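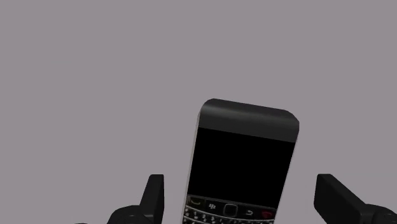 Simulated render: keyboard phone between the two gripper fingers, plain grey background.

Risumora gripper purchase – planning renders and cost sheet

Contents

renders/ – still images from the simulator, one folder per object
costs.csv – one line per item we might buy, with supplier, lead time and price
objects.csv – the handheld objects used in the planning work
notes.txt – open questions, oldest first

Last updated September 27, 2018.

What it is for

Risumora needs a bench arm and gripper for handling small used electronics. The budget has to be settled before anything is ordered, so the gripper choice is being worked out in simulation first. The renders help us compare finger shapes and reach against the objects we expect to handle. They are kept next to the costs so that a change in one can be checked against the other.

The set has 500 renders covering 57 objects. Phones are the largest group. The one at the top of this file has a physical keyboard and a row of call and menu keys under a black screen, and it leans a little to the right. There is a gap between the phone and the finger on each side, wider on the right.

Suppliers

Renov – arm and controller, quoted as one price
Yook – gripper, with spare fingers priced separately
Flallen – bench, guarding and fitting

The Yook quote dates from June and needs to be asked for again. Renov will hold its price for 8 weeks from the order form. Flallen has not priced the guarding yet, so that line in costs.csv is blank. Please do not put a zero in it – the totals sheet reads a zero as free.

Columns in costs.csv

item, supplier, quantity, unit_price, lead_weeks, status

Prices are in pounds without VAT. Status is one of quoted, estimate or ordered. Delivery goes on its own line.

Known gaps

The backgrounds are plain, so the renders say nothing about clutter on the bench. Grip force is not recorded. Object weights in objects.csv are from a kitchen scale and should not be used to size the arm.

Still to decide

Whether to buy 4 sets of spare fingers with the first order or wait until wear is known. Training days are not in the budget at all.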